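Household Robotics Interest Group
Minutes of the December meeting, held at Danenora during their open day
04/12/2018

Present: Awuor Lyimo (chair), Georges Qaisi, Duangjai Phetsri, Fouad Hamdan for our hosts, and me, Defne Değirmenci, taking notes on my knee, so please forgive the gaps. We had 16 in the room once the Chidiac people found the right door.

1. Last minutes
Approved as sent out, except that Georges wants it recorded that he offered to lend his projector cable, and did not offer to donate it. So recorded!

2. Welcome from Fouad
Fouad gave us the short version of what Danenora has been up to this year. Their simulated kitchen is called Plindik, and it lets them run a two-armed robot up and down a narrow galley without anyone having to buy new crockery. They set up 400 practice runs for the open day and he promised we could pick any of them to look at. Coffee was on the side table and I'm afraid I missed a couple of sentences going to get some.

3. Demonstration
We moved our chairs up to the big screen (a squeeze, but a friendly one) and Fouad took us through the kitchen with the robot's own cameras. Awuor asked him to pause a lot, which I was grateful for. I liked the views past the arms down to the refrigerator best, with the magnets on its door and that big canyon picture on the wall. Georges preferred the gripper close-up and asked for it twice.
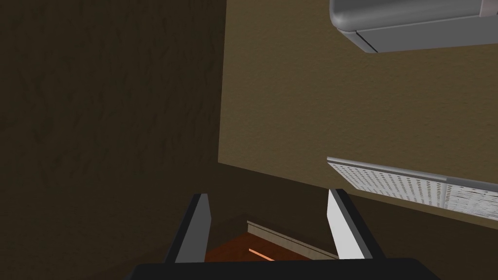
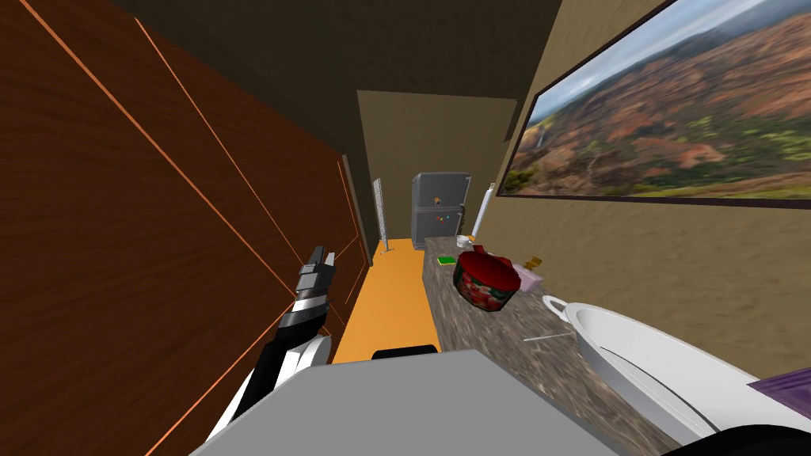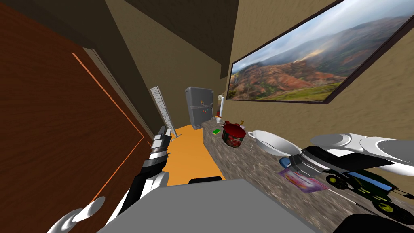 Stills from the Plindik simulation: gripper view into a corner, then two views along the galley.

4. Questions
Duangjai wanted to know how the robot is supposed to manage in such a tight space with a counter on one side. Fouad said that was why they picked a galley in the first place. A wide open kitchen lets you get away with sloppy arm movements and a narrow one shows them up right away. She asked if they could make it narrower still and he looked a bit pained, but said yes.

I asked about the clutter on the counter, which I'd been enjoying (there's a toy tractor in one of the views and I want it for my nephew). He said the objects can be swapped and moved between runs, and Fernia has supplied a library of 2,000 of them. Georges asked if any of them were projector cables. Moving on.

Awuor raised the lighting. She thought the corner in the gripper view was very dark on the left and asked if that was on purpose. Fouad said it was left that way so the software has to cope with bad light, like in her own kitchen, and she agreed that was fair. One of the Chidiac visitors asked how long a run takes to set up. Fouad didn't have a figure with him and will send one.

5. Should we host something ourselves?
Long chat about this one. Duangjai is all for a small demonstration evening in our usual room, and Awuor likes the idea but worries about the screen, as ours is tiny next to Danenora's. Fouad very kindly said he could bring a laptop with Plindik on it and talk people through. We settled on a limit of 36 people, which is what the chairs will stretch to. No date yet.

Action: Duangjai to check when the room is free.
Action: Fouad to send the setup time and a list of what the laptop needs.
Action: Georges to bring the cable (on loan).

6. Any other business
The sign-up sheet from the door had seven new names on it, and I'll write to all of them before the next meeting. Someone left a gray scarf on the back row. I have it at home, so just drop me a line.

Thanks to Fouad and everyone at Danenora for having us. Next meeting will be back in our own room, details by email.

D.D.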